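**Clinical equipment notes: curing lights and the output check**

Item 4, 26/10/2024

The September round of output checks covered all curing lights at the Drornard and Clakness clinics. Most units were within tolerance. Those that weren't failed for ordinary reasons: composite residue on the light guide, a chipped tip, or a battery past its useful life. The notes below set out the procedure as it now stands and replace the sheet kept in the sterilisation room binders.

**What is being measured**

The figure of interest is irradiance at the tip, in milliwatts per square centimetre. Our working minimum for posterior restorations is 1000 mW/cm². A light below that figure is withdrawn from restorative use until it has been cleaned, retested and, if necessary, repaired. It isn't to be kept in service with a longer exposure written on a piece of tape, as was found on one handpiece at Clakness.

Handheld radiometers vary between models, and two of them will seldom agree on the same light. For that reason each clinic uses one meter only, and the reading is compared with the baseline recorded when the light was new. A drop of 20 per cent from baseline triggers a service call even when the absolute figure is still above the minimum. Tip diameter matters as well. A narrow turbo tip concentrates the beam and reads high on the meter, but the irradiance falls off quickly with distance, and the floor of a deep proximal box can receive a good deal less than the display suggests.

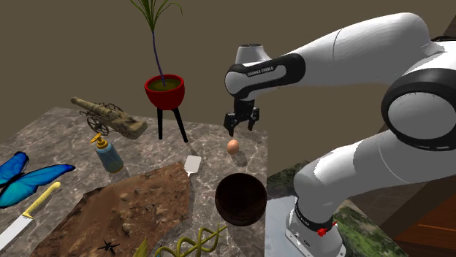
Readings are taken with the guide fully seated, the barrier sleeve on, and the tip flat against the sensor window. The sleeve costs a few per cent of output and should be included, as that is how the light is used on a patient. If the seam of the sleeve runs across the tip face, refit it and repeat. Take three readings with a pause between each and log the lowest.

**Frequency**

Lights are checked weekly by the assistant assigned to the operatory, and the result goes in the log beside the autoclave printouts. The full check, against baseline and with the tip examined under magnification, is done every 12 months or after any drop onto a hard floor. A dropped light may look undamaged and still have a cracked fibre bundle - hold the guide up to a window and look for dark spots in the fibre pattern.

**Cleaning**

Cured resin on the tip is the most common cause of low output. Remove it with a plastic instrument or a rubber polishing wheel at slow speed. Don't use a scaler or a blade. Wipe the guide with a non-alcohol surface disinfectant unless the manufacturer's instructions for that model state otherwise, and allow it to dry before it goes back in the handpiece. Autoclavable glass guides develop a whitish film over repeated cycles. The film can be polished off, but distilled water in the autoclave reservoir prevents most of it. Check the lens at the handpiece end too, as debris there isn't visible once the guide is in place.

**The Kurian units**

The four Kurian lights bought for Drornard have a high-power mode rated at 4000 mW/cm² for short exposures. Please leave this mode locked. Brief high-intensity exposure doesn't suit every material in our cupboards, and heat at the pulp and the gingiva is a concern in deep preparations. Standard mode is suitable for everything we stock. Where several exposures are needed on one tooth, direct a stream of air across it or wait between cycles.

The lock is set by holding the mode button while the unit is placed in its cradle. A padlock symbol shows on the display when it has been accepted. The setting is lost if the battery is removed, so it needs to be applied again after any battery change.

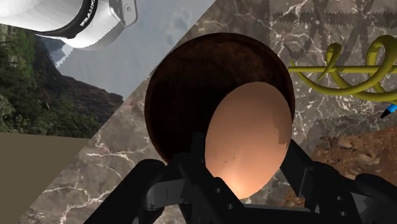

Clakness writes that the weekly check is easy enough to fit in, but that the Teratov meter there switches itself off before the third reading, and the first two are then lost unless someone has written them down. They ask whether two readings would do. They also report that the sensor window has a fine scratch and would like to know if the meter should be replaced.

Two readings are not sufficient on a meter with that resolution. Write each one down as it is taken. The auto-off delay on the Teratov can be extended in the settings menu, under Power, and the longest option is adequate. A scratch outside the central ring can be ignored. If it crosses the ring, send the meter to Drornard with the next lab pickup and a spare will come back the same way.

**Eye protection**

Orange paddles and shields are to be used by everyone at the chair, patient included. Shields attached to the light guide are too small to serve alone when the operator is working in the upper molars. Scratched or faded paddles should be discarded. Replacements are in the supply cupboard at each clinic, second shelf, with the spare sleeves.

Log sheets in the new format are in the shared folder under Equipment. The old sheets can be used up first, provided the baseline figure is written in the margin.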